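Ivwood workshop: pre-use checklist for automated handling and tidying tasks
Trial cell 2, simulation first and then floor
Inspection carried out 26th September by Saadet Sönmez. Comments by Mereana Baxter where marked MB.

Purpose of this sheet
We want to know which shop-floor chores the arm can be left to do with a person nearby but not standing over it. A job is only moved from simulation to the floor when every line in sections A to C has a Pass, or a Pass with comment that both of us have signed.

Chores under review: sorting offcuts by length, fetching timber lengths to the saw bench, wiping down, sweeping under the bench.

Section A. The cell
A1. Guarding in place and gate switch tested. Pass.
A2. Emergency stops, both pendants and wall button. Pass. The wall button is stiff and needs a firm push. Ask Trenel for a replacement at the next visit.
A3. Floor marking visible from the gate. Pass with comment. Worn near the dust extractor. MB: repaint before the floor trial starts, I don't want it left until after.
A4. Walkway kept at 800 mm. Fail on first look, a pallet was in it. Moved, checked again, Pass.
A5. Lighting over the bench even, no failed tubes. Pass.

Section B. Gripper and arm
B1. Finger fixings tight, no play. Pass.
B2. Finger faces clean. Pass with comment. Resin on one finger, cleaned off with the usual wipes.
B3. Grip force limit set to the sheet value. Pass.
B4. Loss of air test. Pass. Fingers held for the full test.
B5. Cable run clear of the wrist through full travel. Pass with comment. Rubs very slightly at one end of travel. Bayram sleeve ordered.

Section C. Simulation runs
C1. Model of the gripper matches the one fitted. Pass.
C2. Timber models cover the sizes we really use. Fail. Only straight, square stock has been loaded. Half of what comes out of our rack has a twist or a waney edge. MB: agreed, this is the main gap.
C3. Approach to a long piece without touching it before the fingers close. Pass with comment, see below.
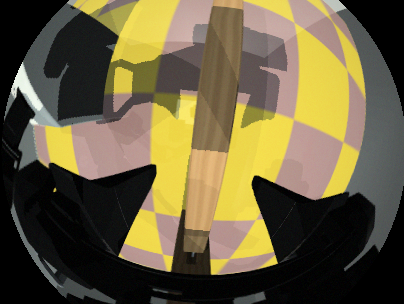 The long pieces are where most of our argument has been. A person picking up a length of timber feels at once if it is heavy at one end and shifts their hand. The arm has no such sense at present. It takes hold where it was told to and lifts. On the Rillico batch we ran 2000 simulated picks, and 1627 finished with the piece set down inside the tray. The rest were mostly dropped or set down crooked — a crooked one is a nuisance, a dropped one stops the job.

C4. Shadow and strong contrast do not upset the edge finding. Not signed. More runs wanted with the lamp moved. MB: our own bench gets low sun from the yard door in the morning, so include that.
C5. Arm stops and waits if the piece is not where expected. Pass.

Section D. Is the chore ready?
Sorting offcuts: yes, with a person in the building. Short pieces only.
Fetching lengths: no. Review when C2 and C4 are closed.
Wiping down: no. It spreads glue instead of lifting it, and somebody has to go over the bench again.
Sweeping under the bench: not tried. The arm can't reach, and a person with a broom has it done before the kettle boils.

MB general comment: I was asked in the office if this could do the same sort of work in a house. I would say not yet. Our bench is fixed and our stock comes from one rack. A kitchen has neither of those — and there are children in it.

Actions
Repaint floor marking: SS
Wall button and cable sleeve: SS
Twisted and waney timber models: MB
Lamp and low sun runs: MB

Signed for section A and section B: S. Sönmez, M. Baxter
Section C left open.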